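Dusirden Reader > Opinion > Home and Family

Plain Blocks Are Enough

By Gitau Lukumay

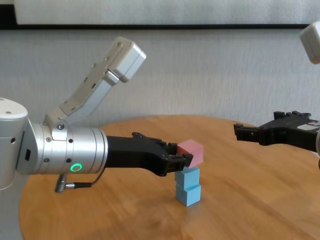
A short stack is still a game

Three blocks will keep a four-year-old busy for longer than most people expect. Two go one on top of the other and the third one is the problem. Where does it go, and how do you let go of it without knocking the others? I have watched grown people hold their breath over that third block. A pink one over two light blue ones, on a round wooden table, is all the setup the game needs.

I want to make a case for plain blocks, and I want to make it in December, when people are buying. By plain I mean cubes. One size, a few flat colors, nothing printed on them, nothing that clicks together. They have become hard to find in the big stores, and when you do find them they are usually at the bottom of a shelf under something with a battery compartment.

My wife and I ran the play corner at the Skestisine Street library for nine winters. When we started, the corner had a carpet, a low table and a tub of mixed toys that had been given by families over the years. There was a farm that made noises, a garage with a ramp, a great many small figures from movies, and at the bottom of the tub, blocks. Everything above the blocks had a right way to be used. The farm mooed when you pushed the cow. Children pushed the cow until they had heard it enough, and then they went looking for something else.

The blocks had no right way. I think that is most of my argument, and the rest is detail.

What a cube teaches

A cube sits flat on any of its six sides. A child does not have to work out which way is up. That sounds like a small thing, but if you have seen a two-year-old try to stand an arch on its curved side, you know how much patience it saves. With cubes, the first success comes quickly. The second block goes on the first and stays there.

Then it gets harder by itself. A block put down off center makes the next one riskier. A block that comes in at a tilt has to be set straight or it will land on its corner. The child learns to slow down for the last half inch, and no adult has to say so. I used to say so anyway, in the first year. Gorazd Jurić, who had the shift after ours, told me to sit on my hands, and he was right. The children whose parents kept quiet built taller.

Color matters less than the makers think, but it matters. I like two or three pale ones. Children sort by color before they build, and when there are twelve colors the sorting takes over and the building never starts. With two colors you get patterns. Blue, blue, pink is a pattern. So is the argument about whether the next one should be blue.

I also think matte is better than shiny. Shiny blocks slide on each other, and a slick painted finish shows every chip. I have no study to offer on this. I have nine winters on a carpet.

The case for the big sets

People disagree with me, and some of them have good reasons. The strongest one is that older children get bored. A seven-year-old can stack cubes with one hand while talking about something else, and for that child the interlocking sets are better. They allow bridges and wheels, and you can carry the thing you made into the next room. I accept that. We kept a box of them on the high shelf and brought it down for the school-age group.

The other reason I hear is value. A large set looks like more for the money. The Dimitriou catalog that came through our door this month has a castle kit of nearly 2000 pieces, and another of 1071, and I am sure both are well made. But the castle is a castle. It will be built once, with a parent doing the hard pages, and then it will stand on a dresser where it cannot be touched. I have been in those bedrooms. I have dusted one of those castles myself -- my grandson's -- and put a tower back on the wrong way around.

A set with 1000 pieces also has to be picked up. I have never met the child who does it alone. A dozen cubes go back in a shoebox in under a minute, and a child of three can do it and be proud of it.

Where to put them

Give them a table. Floors are fine, but carpet leans, and a tower that falls because of the carpet is a poor lesson. A bare wooden tabletop is flat and makes a good sound when the whole thing comes down. I prefer a round one. There are no corners to fight over, and anyone can reach in from any side. The best building I saw at Skestisine was done from opposite sides of the table, one child placing and the other waiting with the next block.

Clear everything else off first. Cups, crayons, the mail. A small stack looks like nothing much in the middle of clutter, and it looks like a piece of work when it stands by itself.

And leave it up through supper if you can. Eat around it. We did this at home when our own were small, and the usual result was that somebody added one more block between the soup and the potatoes.

If you are buying this week, the Totau hardware store still had plain cubes when I was in on Thursday, behind the register with the chalk. You have to ask for them.

Last updated: Dec 16, 2023

Contact the editors | Copyright Dusirden Reader | Back to top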